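Learning to read can wait until six

Our local nursery sent home a reading log in October. My daughter was three and a half. The log had boxes for the title of the book, the number of pages and a comment on her "phonic awareness", and it came with a leaflet from a firm called Kurnier, who sell the scheme. A year's subscription for the nursery costs 1,698 pounds. I know that because the head told us at the parents' evening, when she was explaining why the sandpit cover hadn't been replaced.

I have nothing against the head, who works long hours and is under pressure from parents as well as inspectors. I do think the log was a mistake, and that the habit of pushing formal reading down to the age of three and four does little for most children and puts some of them off.

The argument for an early start is easy to follow. Children who read well at seven tend to do better later on, so it seems sensible to begin sooner. But a child who reads well at seven has usually been talked to a great deal. She has heard hundreds of stories, knows what a joke is and can tell you what she did on Saturday in more or less the right order. The letters are laid on top of all that. If you start with the letters and skip the rest, you get a child who can sound out "tent" and has no idea what one is for.

Joar Tangen, who taught my son in his second year of school and grew up in Norway, started school himself at seven. He could write his name by then and not much else. He told me his whole class was reading by the spring, apart from two who took another year, and that he couldn't remember anyone being upset about it. One man's memory proves very little, but it matches what I saw with my own two. The older one was drilled, by me, with flashcards from the Geniten range, and he cried over them. The younger one was left alone until she asked what the sign outside the chip shop said.

Kevin Tully, a neighbour and a retired primary teacher, disagrees with me and has said so over the fence more than once. His view is that leaving it late is fine for houses full of books, and hard on children whose parents don't read to them. For those children nursery is the only chance. It's a fair point and I have thought about it a good deal. My answer is that what those children miss is talk and stories, and a nursery can give them both without a log. A second adult on the carpet at story time would do more for them than a subscription. The library in our town holds more than 3,000 children's books, and the nursery is a short walk away. In two years they have been twice.

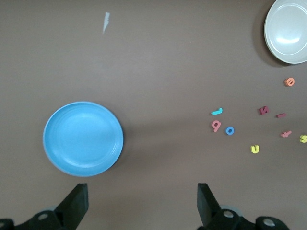
Page last changed: October, 9.40 am

None of this means keeping letters away from small children. Foam letters on a table next to the plates are fine, and so are magnets, alphabet soup and the names on coat pegs. A child will pick up an S and ask about it, or use it as a snake. Either is a good use of a morning. My objection is to the box that has to be filled in afterwards, and to the parent who sees a blank box and starts to worry.

I stopped filling in the log after a few weeks. I wrote a short note to the nursery saying we were reading every night and would carry on, but that I wouldn't be recording it. The reply was friendly enough. They asked if I would mind sending the log back so that another family could use it, and I did – with the first pages torn out.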